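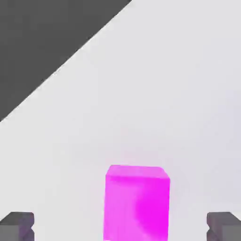 Farbmuster Magenta, Charge Sesarden 178

4. Oktober 2018, Werkstattbuch Pigmente

Kumiko hat die Unterlagen zur neuen Charge weitergeleitet. Laut Rantala ist der Ton »praktisch lichtecht«. Praktisch heißt was? Ein Messprotokoll liegt wieder nicht bei, nur eine Kurve ohne Achsenbeschriftung.

Eigener Ansatz: Pigment in Acrylbinder, mit dem Rakel auf Karton, eine Hälfte mit Alufolie abgedeckt. 1.000 Stunden unter der Xenonlampe, dann vergleichen. Toshio möchte 2.000. Von mir aus, aber dann ist die Lampe bis ins neue Jahr belegt, und Misakis Blautöne warten schon jetzt.

Die Charge vom März war nach 17 Tagen am Südfenster sichtbar matter. Rantala schob das auf unseren Binder. Kann sein, glaube ich aber nicht: das Ocker im selben Binder hing daneben und hat sich nicht gerührt. Allerdings ist Ocker auch sonst kaum kleinzukriegen, als Gegenprobe taugt das also wenig. Diesmal zusätzlich ein Aufstrich in Leinöl.

Offen:
- Paraschiva fragen, wann die Lampe zuletzt kalibriert wurde. Im Heft steht nichts.
- Nullmessung vor dem Einlegen, jeder Karton an drei Stellen
- Restmenge der Märzcharge suchen (Schrank Verville, unteres Fach?)
- Bei Rantala die Rohdaten anfordern, zum zweiten Mal

Bestellt wird vorerst nichts.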